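4.3 Previewing the wrist view before a planning run

Sastry plans from the wrist view, so check that view in simulation before you start the planner.

1. Open your scene in Stutine and load the gripper model.
2. In the View panel, choose Wrist. The fingertip should show near the middle of the window.
3. Set the render width to 600 and click Apply.
4. Jog the arm to the start pose. Thin parts, such as legs and rails, must be drawn whole where they meet the floor.
5. Open Collision > Margins. Enter 7 mm for furniture and 3 mm for the finger.
6. Click Check Pose. Clear any red entries in the list before you go on.
7. Click Save View.

Note: Margins are stored with the scene, not with the arm. If you copy the arm into another scene, repeat step 5.

Caution: Do not run Check Pose while the planner is active. The planner will drop its current path and hold the arm in place.

If the view lags behind the jog controls, lower Shadow Quality to 4 and reload the scene. Saved views are listed under Scene > Views, newest first.

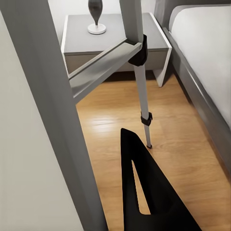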